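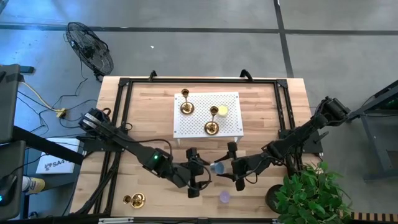

3.2 Household survey of brass ware

The second part of the study dealt with how brass tableware is kept and cleaned in ordinary homes. Jaqueline Medrano visited 40 households in Sidari and Coste in May and asked each owner to fill out a two-page form. Owners listed the brass pieces they used at meals, how often they polished them, and what product they used. Plated items were left out.

Most owners polished before holidays and otherwise left the metal alone. Candlesticks (Figure 3) were handled more than trays or bowls, and wax was the most common complaint. Several owners scraped it off with a knife. Others ran hot water over the cup until the wax softened, then wiped it with a paper towel.

Figure 3. Three brass candlesticks, two of them on a white perforated platform.

Forms from the Coste households were 92 percent complete. The Sidari forms had more gaps, mainly in the question on lacquer, which many owners did not know how to answer. We dropped that question from the tables in Section 4 and kept the written comments.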